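Dresia Quiet Desk Fan, 2-Speed

Home > Office Comfort > Fans > Desk

The Dresia is a small fan that sits on your desk and moves air at your face. We realize the category is crowded. The Dresia's contribution is that you can take a phone call next to it without the other person asking if you're on a boat.

It has two speeds. Low is for paperwork. High is for the last hour of a July afternoon, and will relocate any paperwork you forgot to put a mug on. We tested a third speed and Noel Tagle, who designed the blades, asked us to stop.

What you get

The fan, a weighted base, a cord long enough to reach an outlet that was put in by someone who hated desks, and a folded sheet of instructions in very small type. The front grille pops off with a quarter turn to the left. If you are turning it and nothing is happening, you are turning it right.

Specifications

Speeds: 2
Cord length: 19 feet (yes, feet)
Colors: fog, brick, a green we call Vasconcelos
Tilt: forward, back, and a middle position it likes best
Timer: none
App: none
Remote: see App

Cleaning

Unplug it first. Take off the grille, wipe the blades with a damp cloth, and let everything dry before it goes back together. Do this once a month if you own a cat and whenever you remember if you don't. The blades are not dishwasher safe. Sumeya Hadgu in customer service keeps a melted one on her shelf and will send you a picture of it on request.

Where to put it

An arm's length away and a little to one side works for most people. Pointing it straight at your eyes will dry them out, and pointing it at a coworker should be discussed in advance. It does fine on a windowsill in the evening, once the air outside is cooler than the air inside. It is not meant for bathrooms, porches or tents, and we would rather not hear about the tent.

What buyers say

"Bought one for the front counter. Then one for me, since the front counter wouldn't share." Gervásio Frota

"Good fan. The green is more of a gray." Tarcísio Holanda

"I put the cord around the whole room and still had some left. Four stars for the timer it doesn't have." Janaína Cavalcanti

Shipping and returns

Orders placed before noon go out the same day. The brick color is out of stock until March. Returns are free for 60 days in any condition short of melted. Replacement grilles and bases are sold separately on the Parts page, and the Ikent clip-on mount fits this model but not the older round one.

Also in Office Comfort: Samora footrest, Samora footrest (tall), seat cushions, lamp arms, desktop computer care.

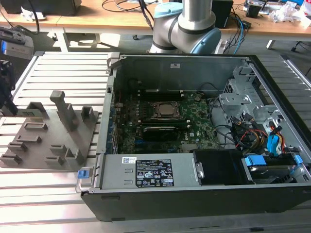
Desktop computer care: a tower on its side with the side panel off.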